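2020-04-27

## Cullville house trials: laundry gallery

This page collects pictures from the bedroom and laundry portion of the Cullville trials. The question is a narrow one: which household chores can a two-finger gripper be expected to do yet, and which should stay with a person. Uvine handled the garment list and Caldeira the scoring sheets.

The log holds 1,154 grasp attempts on clothing. Of these, 147 were on knits, which behave worse than woven shirts or towels. A knit edge curls, stretches under light load and hides how many layers lie beneath it.

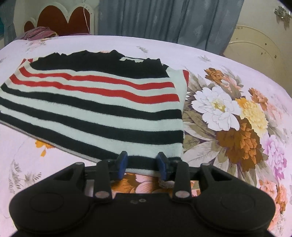 *Striped knit top, folded on the bed. Both blue pads are on the white hem, with the edge slightly lifted.*

Grasping a hem is the easy half of the chore. A useful fold also needs the correct number of layers between the pads, and the Sturkodard score sheet records the two separately. Of the 147 knit attempts, 117 were marked as a secure hold. Layer count was judged by eye and is not reported as a percentage.

Patterned bedding remains a difficulty for automatic edge finding. Large floral prints offer plenty of false edges, and stripes in the garment add more. Plain grey sheets were used for the baseline runs in March.

Current ratings for the bedroom chores:

- Picking up a single garment: usable with supervision
- Folding a towel in half: usable with supervision
- Folding a knit top: not ready
- Matching socks by colour: not ready
- Making a bed: not attempted

Sleeve handling is covered in section 6 of the trial notes.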